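Paltel Publishes Bench Practice Guide for Humanoid Hand Testing on Household Fixtures

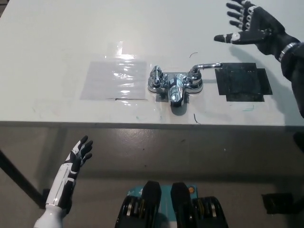 PAREDES, December – Paltel today released a practice guide for laboratories that test humanoid robots on faucets, latches, switches and other fixtures found in ordinary homes. The guide is free to download and applies to bench work only. It does not cover testing in occupied buildings.

The document runs to 20 pages and replaces the internal checklist that Paltel and its testing partner, Fulletel, had been using at their shared site in Paredes. It was drafted after a review of roughly 2,000 bench sessions, which found that results from different benches were often hard to compare. Fixtures had been mounted at different heights, and handle positions at the start of a session were not always written down.

Under the guide, a fixture must be fastened to the bench before the robot is powered. For a two-handle faucet, the starting position of each handle is recorded separately, along with the hand assigned to it. The second hand must have a stated resting place, and the operator's log must say whether it is allowed to touch the bench.

Tape, film and surface patches may stay on a bench between sessions, provided they lie flat and are noted on the bench sheet. Scuffs and ink do not have to be removed unless they fall under the fixture itself. Loose wire has to be cleared before a session begins.

The guide also sets rules for people. No one may reach over the bench while either arm is enabled. Each session needs 2 trained staff, one of them at the stop control at all times – a change from the earlier checklist, which allowed a single operator for low-force work. Shifts at the stop control are limited to 20 minutes.

A separate section lists eight reasons to halt a session, including a shifted fixture, an unplanned contact between the hands and any loss of the operator's view of the fingers.

Suvitz, the scoring software used at the Paredes site, will add the new bench sheet in its next update. Laboratories using other software can fill in the sheet on paper.

The guide is voluntary. Paltel will accept written comments from laboratories until the end of March and plans to issue a revised edition after that.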